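Home | Features | Software | Archive | Subscribe

The Planner Says It's Fine
By Yetunde Babalola
January 2020

Every robotics company I visit has a slide that says the hard part is solved. At Bravanum, in Kenlow, it was slide 15. The hard part, according to the slide, was knowing where the hand is.

Ysaline Renaud, who runs the tracking team, was less sure than her slide. Her software works out a gripper's position from camera images, matching small features from one moment to the next. Give it a cluttered shelf and it does well. Give it a pale floor with a few thin seams and it starts guessing.
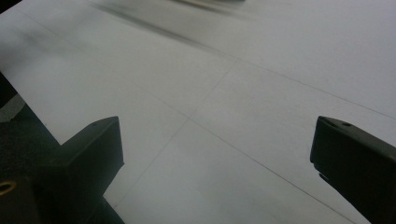
The trouble is how confidently it guesses. One seam looks a lot like the next, and a fast swing blurs whatever else might have helped. Renaud pulled up a log of 1424 runs. The tracker had lost its place in 51 of them and raised a warning in 15. For the rest, the planner took the bad position and drew a smooth, sensible path from it.

I asked what the fix was. More data, she said, and a better filter, probably by August. I have heard "a better filter" in a lot of offices. A Gukville startup promised me one two years ago and now sells scheduling software.

Bravanum's new release does at least print its own uncertainty on screen. The planner doesn't read that number yet.

1119 shares | 51 comments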